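Moving my things to Portugal after Brexit: do I pay duty on furniture?

Posted 2022-04-26 in Moving and Customs

I have lived in Leeds for 24 years and have a job offer in Porto starting in the fall. I hold an Irish passport through my mother, so the visa side is fine. My trouble is with the furniture and kitchen things. Before the UK left, I would have rented a van and driven it over. Now the moving company (Fomport) tells me I need an inventory with a value next to every item, and they quoted an extra 2,000 pounds for "customs handling" on top of the transport. Is that normal? Also, I bought a new bed in February and a colleague told me new items are taxed no matter what. I can't find a straight answer on that.
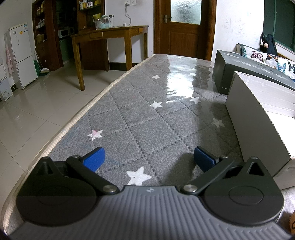 The mattress, gray quilted cover

My second problem is the paperwork from the consulate. I wrote to them twice and got the same form letter both times. Has anyone here done this move from the UK recently?

tomar_bound

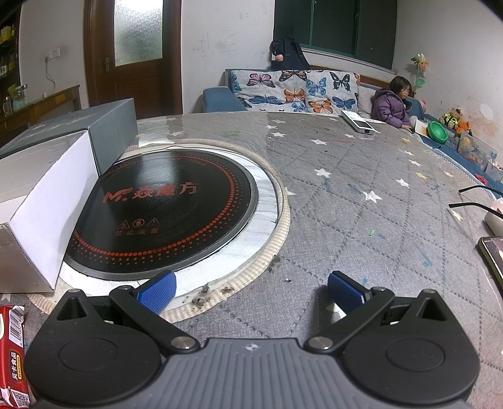
Weidong Xie
Community moderator, Moving and Customs

You are moving your home from a non-EU country into the EU, so what you want is transfer of residence relief. If you qualify, there is no import duty and no VAT on your household goods. Your Irish passport doesn't change this. The relief depends on where you have been living and where the goods are coming from.

The main conditions:

You lived outside the EU for at least 12 months in a row before the move. You clearly have.

You owned and used the items for at least six months before you gave up your old home. If you bought the bed in February and leave in the fall, look at the exact dates. Keep the receipt and the delivery note. If you end up short, list the bed separately and expect to pay on that one item. It does not spoil the claim for everything else.

The goods normally come in within 12 months of the date you become resident. They can arrive in more than one load, but the full list should be filed at the start.

You don't sell, lend or rent them out for 12 months afterward.

On the inventory, use secondhand values and be sensible. "Kitchen items, used, one box, 50 pounds" was accepted on mine. Electrical goods should have the make and serial number. Sign and date every page.

As for the consulate, ask by email which certificate they issue for household goods and what proof of address they need for it. A general question gets the general letter. Ask for a few weeks' margin before your van date.

2,000 pounds sounds high to me for handling alone. Ask Fomport for a breakdown showing the export declaration, the import declaration and any agent fees in Portugal.

privet_lane

I used Skekov for the same route and they charged nearly half of that for customs. The driver was good. The van sat at the port for 5 days though, because one page of my list wasn't signed. So check that.

Don't pack any food in the boxes. Meat and dairy aren't allowed in from the UK now, and plants need a certificate.

cobbler_jo

Just sell it all and buy new when you get there. The shipping will cost more than the stuff is worth.

tomar_bound

Thanks, all. The bed was delivered on the last day of February so I will be over six months if I don't leave before September. I've asked Fomport for the breakdown and will also get a price from Skekov.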